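The Thursday Shelf

The first thing I learned at the Montoya Street diaper bank is that people apologize when they walk in. I did it too, and I was only there to write about the place! Biljana Vukadinović, who started it in her garage with leftovers from her twins, waved me toward a folding chair and handed me a stack of size fours to bundle.

So I bundled. You get into a rhythm — count, stack, wrap, label — and after a while folks stop noticing the new person and start talking again. A dad on night shift wanted to know if the overnight kind had come in. A grandmother had brought back a pack her grandson had outgrown, and she wasn't leaving until somebody took it. 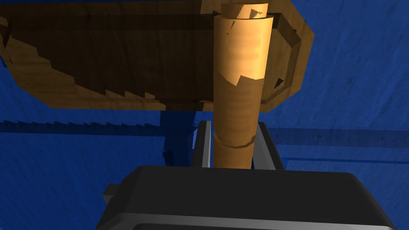
A wooden tray, rendered on a computer.

Food stamps don't cover diapers, which surprised me, and most pantries only have them when somebody happens to drop some off. Biljana's shelf serves 106 families now. They go through 2000 diapers on a busy Thursday (I would have guessed half that), and September is always the worst, what with day cares asking parents to send in a full supply.

I asked her what she'd do with more money. She laughed and said she'd rent a place with heat.

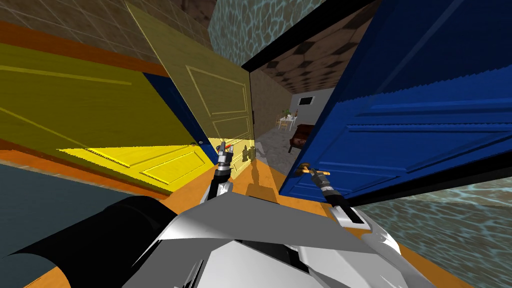 For now she has the back half of the old Londero shoe store, a space heater and two freezers she's trying to give away. The landlord charges her next to nothing. She'd like to open a second night for people coming off the late bus, but that means another set of keys and somebody willing to lock up at nine.

I've been back three times since. I'm still slow at the wrapping, and last week she moved me over to wipes.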